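4 Good practice at the two-arm table

Everything in section 3 gets the Burkelell table running. This section is where it gets fun – two arms sharing one surface, and a set of habits that keep both of them (and you) out of trouble. Please read it before your first session, even if you have used a Grandix single-arm bench before.

4.1 Laying out the table

1. Clear the table top and check that nothing is leaning on the frame rails.
2. Set tall, thin items such as candlesticks first. They are the easiest things to knock, so give each one a free gap on the side the gripper will come from.
3. Add tins, jars and anything else to be picked. Turn labels towards the main camera.
4. Put soft or leafy decoration down last, clear of both grippers.

Note: Heavy tins are lovely to practise with, but check the weight against the payload table in Appendix 2 before you start.
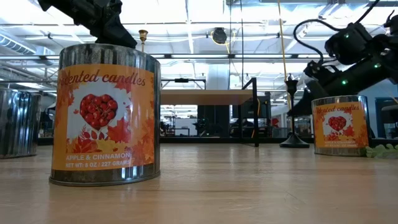 Once you are happy with the layout, save it in Zalell under a name that other people will understand. "Table set, June" is fine. "Test new final" is a nuisance for everyone.

4.2 Sharing the middle

Both arms can reach the centre of the table, and that is the best thing about this set-up. It also means you need a right of way.

5. Choose a leading arm for each task and enter it in the task sheet.
6. Hold the second arm outside the shared zone until the leading arm has finished its move.
7. For a handover, bring the receiving gripper in open and slowly. Keep the speed setting at 32 or below for both arms.
8. Let the first gripper go only when the second has a firm hold.

CAUTION: Never reach in to straighten an object while either arm is powered. Press stop, wait for both arms to settle, then use your hands.
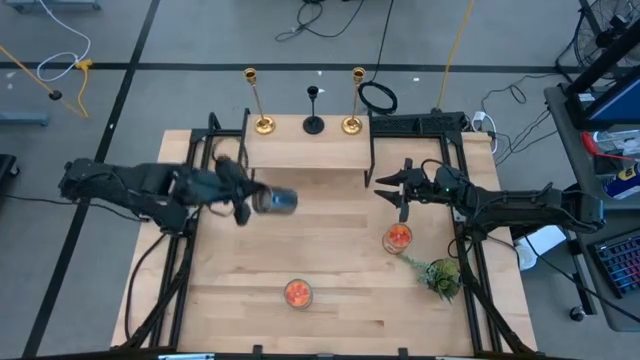
Handovers take practice, so don't be put off by a few drops! Start with an unbreakable item and run it 3 times at low speed before you try glass.

4.3 Cables and floor

9. Follow each arm cable by eye through its full travel. It should neither pull tight nor sweep across the table top.
10. Keep loose cables away from the side where the operator stands.
11. Stay behind the floor line agreed for your site whenever the arms are live.

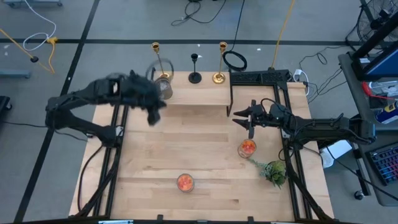

Figure 2. Two-arm table with the left arm moving and the right gripper open.

Note: Sites using the Leclerc stop pedal should test it at the start of every session, before step 5.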